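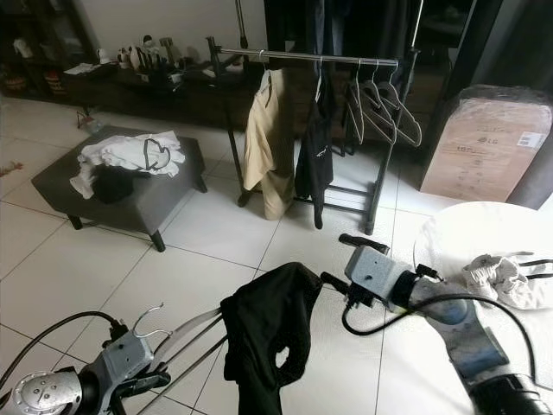 Clothes racks, wire hangers and other things I was told would change my life

Every spring somebody writes in to tell me that an open clothes rack will fix my bedroom. Divya Murthy wrote in April, Killian Riviere a few days later, both very sure of themselves. I have lived with a black metal rack for two years and I remain hard to convince. It holds clothes. It does nothing about the pile on the ottoman.

What follows are the tips people send me most, and what I think of them.

"Buy a rack and you'll stop using the furniture." I didn't. A soft seat next to a rack will collect white T-shirts all day long, and so will a round table if it's within arm's reach. If you want the seat back, empty it before you hang a single thing. Sort into wash, fold and hang. Most of my pile turned out to be fold.

"Keep spare hangers on the bar so they're handy." Fine, but push them all to one end. Left in the middle they tangle, and you pull down three to get one. I keep the spares on the right because I'm right-handed. Suit yourself.

"Wire hangers ruin everything." I hear this a lot, mostly from people selling the other kind. A thin wire hanger will put bumps in the shoulders of a sweater, true. For a light shirt you wear every week I have yet to see the harm. Bend the hook back into shape if it has opened up, and throw out any with rust on it.

"Fold long things over the hanger." Good for pants, up to a point. Line up the seams first and let the two halves hang even, or the whole lot slides off by morning. Check the hem too. My rack has a low bottom bar, and anything long that touches it picks up dust.

"Put black with black so it looks like a store." Why would I want my bedroom to look like a store? The one thing I'll say for grouping dark clothes is that lint shows up and you can brush several pieces in one go.

"Anything with straps goes on a hanger." No. Thin straps and cords slip off and catch on the next garment. Tuck them inside, fold the thing flat and put it in a drawer.

"A rack is cheaper than a closet." Mine was a Bramis and cost 68 dollars, plus a bag of hangers. On tile it wobbled until I put felt under one foot. Load it evenly and tighten the screws after the first week.

Hermine Egger asks whether to cover the rack with a sheet. I tried it for nine days and kept losing my gray pants, so the sheet is back on the bed.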